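3.2 Mixed boxes and the problem of the odd item

Most of what we know about household sorting comes from studies of single rooms: the kitchen drawer, the closet, the medicine shelf. We were much more interested in the box that serves no single room at all, the one that ends up holding toys, chargers, cleaning bottles and whatever was left on the table at the end of the day. Our participants had a wonderful range of names for it (the "later box," the "home for strays"), and 42 of them kept at least one. Following Kalniņš, we call it a mixed box.

What makes these boxes such a pleasure to study is that the choice of what goes in is rarely random. A toy is a good case. It has a proper place in most homes, yet it travels more than almost anything else we logged, and it often comes to rest near books, papers and armchairs. Figure 3a shows a small toy truck marked "FUN TRUCK" over an open cardboard box with yellow inner flaps, with a bookshelf behind.

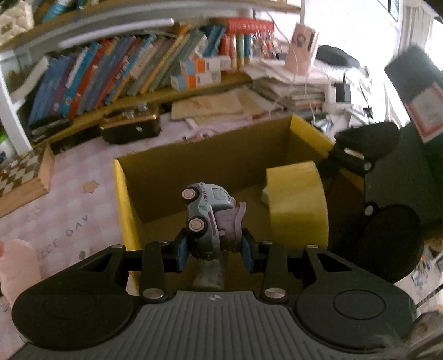 Does a mixed box need to be sorted at all? Only when people start looking for things in it; a box that is opened twice a year can stay as it is.

That answer came up in the Anwood interviews again and again, and it changed how we coded the data. In January we had been scoring every box by how well its contents matched one another. Avotiņš suggested that we score it by how quickly its owner could find a named item, and the results became far more lively! Boxes that looked hopeless to us were perfectly clear to the people who had filled them.

Small electrical parts were the great exception. A power adapter separated from its device loses its identity almost at once: the lettering is faint, the shape is shared with many others, and few people want to throw one away in case it turns out to matter. The white adapter in Figure 3b, with a spray bottle close by, belongs to this group.

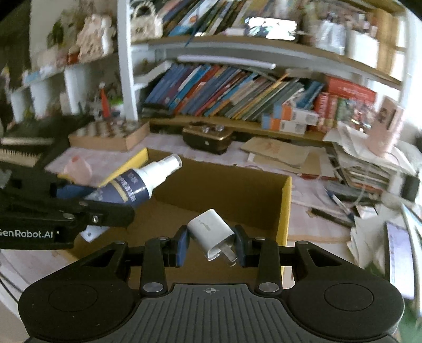 Owners hesitated longest over exactly these parts, and the hesitation was often spoken aloud. "It must go with something," said one man in the Priedītis group, who then put the piece back where he had found it. We heard some version of that sentence in all 3 groups. Labeling at the moment of unplugging helped a great deal, and a strip of masking tape with one word on it did the job as well as the printed tags we had prepared.

Figure 3. Items and open cardboard boxes: (a) toy truck; (b) power adapter.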